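Polside randomization is a way of training robot arms in simulation, where the look and layout of the room get shuffled before every practice run. I've been tinkering with it since August, so forgive me if this entry gets a bit excited!

The idea came out of Lemthorpe, where Yamuna Bhat wanted arms that didn't fall apart the moment somebody changed the countertop. Each run draws a new kitchen - floor, walls, cabinets, the odd plant - and the arm has to learn the same reaching task in all of them. Bhat's first version used 14 kitchens, and it learned them by heart (mine did the same thing, very annoying). Trinh Nghiêm then raised the count to 500 and started moving the objects too, and that's the version most people mean by the name now.

In Nghiêm's test on the Hamann task set, the arm finished 295 more tries out of 3340 than it did with the older training. I'd call that a solid gain, though I still see it struggle with handles when another object is close by.
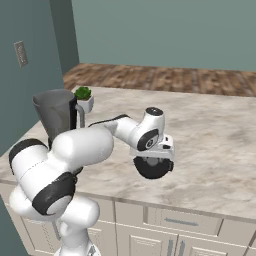 Simulated kitchen with the arm over the counter, pitcher and succulent behind.

Rendering is the slow part. I keep the shadows simple and let it run overnight - good enough for me so far.

Related articles
Cernitby benchmark
Hamann task set
Simulated kitchens
Grasp planning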